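CHAPTER 6

The Shared Table: Clearing, Folding, Putting Back

Before you start
Read Chapter 3 (surfaces) first if you skipped it. You'll need a flat table, one hand towel, one cord longer than your arm, and a box or tray for strays. A plant helps. Time for the whole chapter, 45 minutes, and most of that is the practical at the end.

What you'll cover
Sorting a table by what stays and what goes
Coiling a cord so it uncoils again
The square fold, and where it goes wrong
Plants on work surfaces
Leaving a table for the next person

Words to know
Anchor: a thing that lives on the table and stays there.
Stray: a thing that landed there. Cups, tags, bags.
Nap: the direction the pile of a cloth lies in.
Tail: the loose end of a coiled cord.
Reset: putting a surface back to how the next user expects it.

6.1 Why tables get their own chapter

Because they fill up. Any flat surface at waist height in a shared room will collect things, and quickly. Drawers don't do it, shelves do it slower. A table does it over one lunch break.

The first edition of these notes came out in 1979 and gave tables half a page. Wipe, dry, push the chairs in. Fair enough for the time, there was less to plug in. Now a meeting table has cords on it by nine in the morning, plus whatever the cords were for, plus somebody's towel or neck pillow or mug. Wiping is the last bit of the job. You can't wipe what you can't reach.

So. Sorting first. Then folding and coiling. Then wiping. Students always want to go the other way round and end up wiping in between things, leaving a clean ring around a dirty cup mark. Markers notice. So do clients.

6.2 Anchors and strays

Take a table and say out loud what belongs. Sounds silly, works fine. A potted plant, usually an anchor. A mat, depends. Cord, depends on whether it's in use. Paper label with nothing stuck to it, stray, every time.

Look at the table in Figure 6.1. A white top with a big grey mat over a lot of it. Plant at the left end, broad leaves, white pot. A black cable in rings in the middle with a white connector sitting in among the loops. Past the coil, a grey curved thing like a neck pad or headrest. And on the mat itself a little white label and a small grey tag, the kind of things you brush onto the floor with your sleeve and then find stuck to your shoe.

Now sort it. Plant stays. Cable is coiled already, good, but coiled isn't put away. The label and the tag: pick up, read, keep or bin. Don't bin a tag you haven't read. It may be the only record of what the mat is or how to wash it. The curved pad is the tricky one. It's soft furnishing, it goes with a chair or a person, and the table is the wrong home for either. Ask before moving it. If there's no one to ask, shelf it where it can be seen from the table.

Check the far side of the room as well. Shelves against a wall are where most of your strays will be going, so you want to know if there's space before your arms are full.

Figure 6.1 A table part way through the day 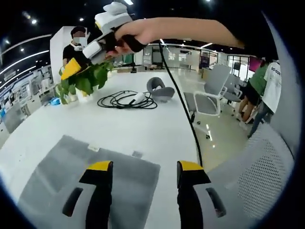

6.3 Cords

Short section, people think they know this one.

Unplug at the wall end first. Hold the connector in your weaker hand, leave a hand's width free, then make loops with the other hand. Same size each time. Let the cord roll between finger and thumb as each loop goes on; if you force it flat it'll twist, and a twisted cord springs open the second you let go. Old hands do an over-under coil, one loop normal, one loop flipped. Learn the plain one first.

Connector finishes on the outside. If it drops into the middle of the rings it'll catch on a loop next time someone pulls, and then you've got a knot. Compare your own coil with the one you've just looked at, connector in among the loops. Easy fix.

Tail. Wrap it twice around the coil and tuck, or use a tie. Vitmont ties are the wide cloth ones in the practical kit, Amero ones are thinner and go missing. Rubber bands perish and leave gunk on the cord. Please don't.

Never coil round your elbow. It makes an oval, it stretches the cord, and you get a different size loop from every person on the roster.

Try it: coil the same cord 3 times. Throw it out along the floor after each one. Did it run straight? If it kinked, where? Write down where. It's usually the same loop, and usually the one you made while you were looking at something else.

6.4 The square fold

For hand towels, small bath towels, cleaning cloths bigger than your two hands. Not for fitted anything (Chapter 9).

1. Shake it once. Lay flat, nap up, label edge toward you.
2. Fold the far edge to meet the near edge. Corners first, then the middle.
3. Smooth outward from the centre with a flat hand. One pass.
4. Fold left over right. Stop, look at the corners.
5. Fold again only if the cloth is still wider than the shelf.
6. Turn so the fold faces whoever is going to pick it up.

Step 4 is where marks are lost. Plush cloth is thick and slides on itself, so the top layer creeps and one side starts to bunch. You can't pat a bunch out. Open it one fold, smooth, close again. Takes a few seconds.

Edges will be a bit wavy on anything soft. That's fine, a towel isn't cardboard. What you're after is a shape that stacks. If the pile leans when there's four or five on it, the folds are off-centre.

Colour patches. Grey and dark cloths show the nap badly, part of it looks pale and part looks speckled or darker, and new students think it's a stain and send it back to the wash. Stroke it with the back of your hand first. If the patch changes, nap. If it doesnt, look closer, could be the rougher side showing at a folded edge, could be a mark.

Figure 6.2 shows a grey towel in a rough square on a round table. Find the side that bunches before you read on. Find the darker speckled corner as well, and decide what you'd do to check it. Then do the rest of the table: leafy plant, small white bottle, small white cup, a coil of black cable with its tail trailing off. Anchor or stray for each. There's something white and crumpled by the base of the plant too, bag or paper, hard to say, and that's an answer in itself. You'd have to go over and pick it up.

Figure 6.2 Folding on a round table
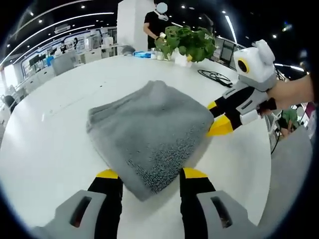 By Vicente Salinas, Herrera Institute, Housekeeping and Room Services

Round tables deserve a note of their own, and I asked to write it, having spent six years setting rooms at Dovham with nothing but round tables in them.

A square table gives you edges to fold against. A round one gives you nothing. You line the cloth up by eye, you think it's straight, you walk to the other side and it's crooked. What I do is pick one fixed point. The plant, a mark on the wall, anything that won't move while I'm working, and I square the cloth to that. Near edge of the towel parallel to my belt, far edge facing the point. Works on any table.

Other thing with round tables: there's no corner to hide stuff in. On a rectangle people push the bottle and the cup to one end and it looks sort of tidy. On a round one everything gets shoved to the far side and whoever's over there has no room. Clear it properly.

And work your way round. Don't reach across. Long reaches are how sleeves end up in plants and cups go over. I've done both, one July, same table, with the guests already coming up the stairs.

V.S.

6.5 Plants

Most rooms have one. Rules are few. Lift by the pot, never the leaves or stem. Look underneath for a water ring, wipe, let the table dry, put it back. Broad glossy leaves hold dust and want a damp cloth, support the leaf from below with your other hand. Don't use the cloth you've just done the cups with.

Keep paper and bags away from the base of the pot. Water finds them. You get pulp, then a stain, and on a white table the stain is what everyone sees.

Keep cords away too, for teh obvious reason.

6.6 Practical: a reset in pairs

One partner lays out the table with the towel unfolded, the cord loose, the plant off to one side and whatever strays the tray has in it. The other clears it and resets. Swap.

Before touching anything, the clearer names the anchors. Then strays into the tray, cord, towel, plant, wipe. In that order. If you think a different order is quicker, try it on your second go and tell the class what happened.

Leave the tray on the nearest shelf with the tags facing up.

Questions to talk over
What on your own table at home has been there so long you've stopped seeing it?
A cord is coiled on a meeting table at the end of the day. Put it away or leave it? What would you need to know?
Your partner's towel is square but bunched on one side. Would you refold it, and would you say anything?

Next: 6.7 Wiping down, with the product chart. Bring your gloves.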